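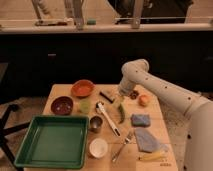

**Kilthorpe fund for families after a death: where things stand**

The memorial fund we opened in the spring is still taking donations, and the page stays up through November. As of this newsletter, 547 people have given. Many of the gifts were small, and a good number came from people who never met the person being remembered but live nearby, or used to.

A short recap for new readers. The fund pays for costs that land on a family in the first weeks after a sudden or violent death. That means the funeral home, travel for relatives, certified copies of the death certificate, missed shifts, and sometimes a month of rent. It started as a page for one household in Piststead. When that page passed its goal, the family asked that the extra money go to others in the same position, and we have kept it going on those terms.

So far the fund has helped 14 households. We don't publish their names. Some families have spoken in public and some have asked us not to mention them at all, and we go by what each of them wants. If you know who a grant went to, please leave it to the family to bring up.

**How to apply**

The form is two pages long and can be filled out by a relative, a partner, a roommate or a close friend. You don't need to be legally related to the person who died. A lot of the people we have helped were closer to friends than to their families of origin, and the form was written with that in mind. You can use the name the person went by. If the death certificate or the news coverage has a different name on it, put that in the second box so we can match the paperwork, and it won't be used anywhere else.

We ask for one document: a funeral home estimate, a bill, or a letter from a hospital, clergy member or case worker. If you have nothing yet, send the form anyway and write "pending" on that line. Most applications get an answer within eight days. When we can, we pay the business directly. When we can't, we send a check.

Forms are at the Swanepoel Building front desk and at the Piststead branch library. They are in English and Spanish.

**Sunday vigil and supper**
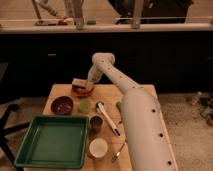

The vigil is this Sunday at 6:30 p.m. on the steps of the Swanepoel Building, with supper inside afterward. It will be short. There will be a reading of names, a few minutes of quiet, and time for anyone who wants to speak. Bring a candle in a jar or a battery light, as the steps get windy. Supper is potluck, and what we run short of every year is kitchen basics: serving bowls, dish towels, and a plain rectangular sponge or two for the washing up. Label anything you want back. Leftover dishes go on the shelf by the coat rack for two weeks and then to the thrift store.

Parking is on the street or in the lot behind the building. The ramp is on the north side. If rain is heavy we'll hold the whole thing indoors and put a sign on the front door by 5.

Reporters sometimes come. They have been asked to stay on the sidewalk and to get permission before photographing anyone. If you would like to be sure you aren't in a picture, stand to the left of the doors, which we keep camera-free.

**Hetunus line**

Hetunus, the evening phone line that shares our office, has added hours and is now open until midnight on weekends. The people who answer are trained listeners. They can talk with you about grief, about safety at home or on the way to work, or about nothing in particular. They will not call the police on your behalf unless you ask them to. Calls don't show up as anything but a local number on your phone bill.

The line could also use more people on the late shift. Training is two evenings and there is no charge. Ask at the desk for a sign-up sheet.

**Giving**

Online gifts go through the fund page. If you would prefer to skip the card fee, checks can be made out to the Kilthorpe Fund and dropped in the slot at the Swanepoel Building. Write "family costs" on the memo line. Without it, the check goes into the general account – it can be moved later, but that takes time.

A few people asked about monthly gifts. The page allows them now, starting at $2. You can stop them yourself from the link in your receipt.

Sharing the page helps as much as a donation does. When you post it, please use the text and the photo the family chose, and leave out details of how the death happened. Relatives read those posts, including the younger ones.

The next newsletter will list the spring and summer totals by type of expense. Questions before then can be left at the desk or in the check slot, with a phone number.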